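Mudar de casa aos quarenta e tal

Em janeiro mudei de apartamento pela quinta vez e jurei, pela quinta vez, que seria a última. São 973 passos do antigo ao novo. Paguei 500 euros à Zamgate, que faz mudanças e, pelos vistos, também faz amassadelas em frigoríficos.

O orçamento dizia 120 caixas. Achei um insulto - quem é que tem coisas para encher 120 caixas? Eu, e ainda sobrou um monte de cabos de aparelhos que já não existem. Trouxe-os todos, claro. Um dia destes hei de precisar de um carregador de 2004.

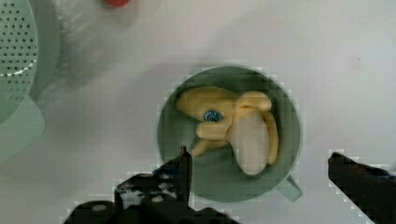 O prédio novo fica por cima do café Pilleo, o que me pareceu encantador até à primeira segunda-feira, às seis da manhã, quando ligaram o moinho. Já conheço o horário das entregas melhor do que o meu.

Quanto à internet, a Bistach prometeu instalação em dois dias úteis. Devem ter outra definição de útil. Entretanto escrevo do Pilleo, onde o wi-fi é bom e a tosta mista nem por isso.

Faltam abrir trinta caixas. Uma diz "IMPORTANTE" e está debaixo das outras todas.

28 de fevereiro de 2023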